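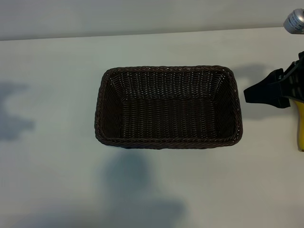
Freight and Ports, handout for session 5
Tutor: Dwight Fraser

Dwell time, and why I don't trust it

Dwell time is how long a container sits in the terminal between coming off the ship and leaving by the gate. Ports love to quote it. Before you repeat a port's figure in an essay, find out when the clock starts. Dodden starts it when the box is stacked. Akthorpe starts it when the whole ship is finished, and on a big call that can hide 2 days.

Averages are the next problem. Fifty boxes gone by teatime and a handful stuck in customs until May will still give you a respectable mean. Ask for the median and the longest stays. If the port won't give them, say so in your essay.

Then there is the software. Plernura is sold to terminals as a cure for crowded yards. The brochure claims shorter stays at Dodden, but the trial ran in a slack season, with a second gate newly opened. I would want to see a busy month with the old gate layout before I believed a word of it.

Reading: McIver, chapter 3. Good on storage charges, weak on rail. He assumes that dearer storage makes importers collect sooner. Some do. Others find the quay is still cheaper than a warehouse and leave the box where it is.

For next time: take one published dwell figure and write half a page on what it leaves out.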